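4.2 Table-setting task

Kramer is our method for two-arm tidying, tested on tumblers lying on their side.

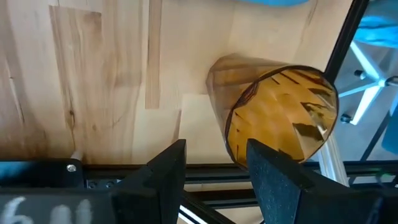

Wodcombe, February

Each of the 587 demonstrations used both arms and the same tray, plate, glass and cutlery.

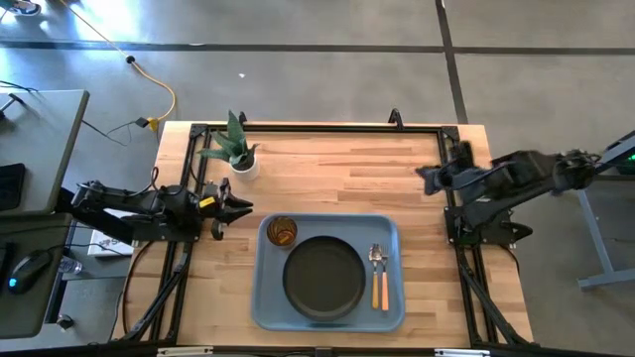
Figure 3. Overhead view with the tumbler on the tray.

We held back 73 demonstrations for testing. A glass on its side was scored as a fault – even when it lay on the tray.

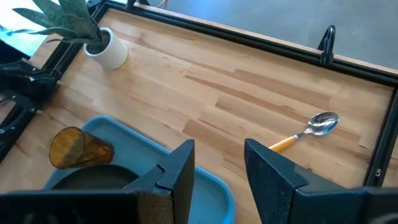
Figure 4. Wrist view, tumbler on its side in the tray.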